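Brivivix — registo de arrumos e interiores de armários

LEIA-ME do conjunto de dados

O que é

Brivivix reúne 3,288 fotografias de interiores domésticos, com destaque para portas, painéis, prateleiras, cantos e tetos. Foi preparado para quem trabalha com levantamento de espaços de arrumação: medir o que existe, anotar o estado das superfícies e comparar soluções entre divisões. Cada fotografia tem uma ficha de texto em português, escrita à mão e revista por uma segunda pessoa.

A coordenação das fichas é de Glória Henriques, no gabinete Gouveia. A primeira versão saiu em dezembro e tinha apenas as cozinhas. A versão atual junta corredores, quartos, lavandarias e despensas.

Organização das pastas

cozinhas: bancadas, móveis altos e baixos, gavetas abertas e fechadas.
corredores: roupeiros embutidos, painéis de parede, passagens estreitas.
quartos: roupeiros, cómodas, camas com gavetão.
lavandarias: prateleiras, estendais, cestos, produtos de limpeza.
fichas: um ficheiro de texto por fotografia, com o mesmo número.
plantas: 4 plantas simplificadas, uma por casa visitada.

A pasta das lavandarias é a mais pequena, com 572 fotografias. As despensas estão dentro de cozinhas, por decisão antiga que não quisemos mudar para não partir a numeração.

Campos da ficha

divisão: nome da divisão, em minúsculas.
superfície: cor e acabamento, tal como se veem. Se o material não for evidente, o campo fica vazio.
juntas: presença de frestas entre painéis, e se são direitas ou inclinadas.
luz: natural, artificial ou mista.
conteúdo: o que está guardado, quando se vê.
notas: texto livre — convém ser curto.

Critérios de preenchimento

A cor regista-se pelo aspeto geral. Um painel branco continua a ser branco quando a luz o puxa para o rosa ou para o azul; o desvio vai para as notas. Esta regra resolveu a maior parte das divergências entre revisores, sobretudo nos corredores.

As frestas são registadas mesmo quando estreitas. Uma linha escura entre duas superfícies claras entra em juntas como «fresta», sem indicar se é porta, se é remate ou se há folga a corrigir. Para isso é preciso visitar a casa.

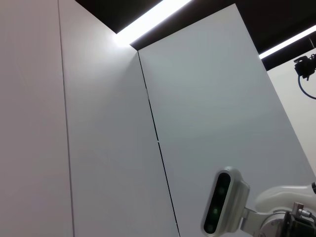

No campo da luz, «artificial» usa-se quando há luminárias acesas e não se vê janela. As faixas luminosas no teto têm um código próprio, «faixa», e anota-se o reflexo se clarear a parte de cima dos painéis. Tetos escuros levam a nota «teto escuro», porque confundem a leitura da altura dos móveis.

Limitações conhecidas

As casas visitadas são todas do mesmo tipo e ficam na zona de Rurnau, pelo que o conjunto diz pouco sobre construção antiga. O branco predomina nos corredores. Cerca de 1,000 fichas têm o campo conteúdo vazio, quase sempre por as portas estarem fechadas.

Não há medidas. As plantas servem para situar as divisões e não estão à escala.

Alterações

Versão 2: novas pastas, campo juntas acrescentado, código «faixa» separado de «artificial».
Versão 1: cozinhas.

Utilização e contacto

O conjunto pode ser usado em ensino e investigação, com indicação do nome Brivivix e da versão. Para outros usos, escrever ao gabinete Gouveia. Correções às fichas são bem-vindas — basta indicar o número da fotografia, o campo e o texto proposto.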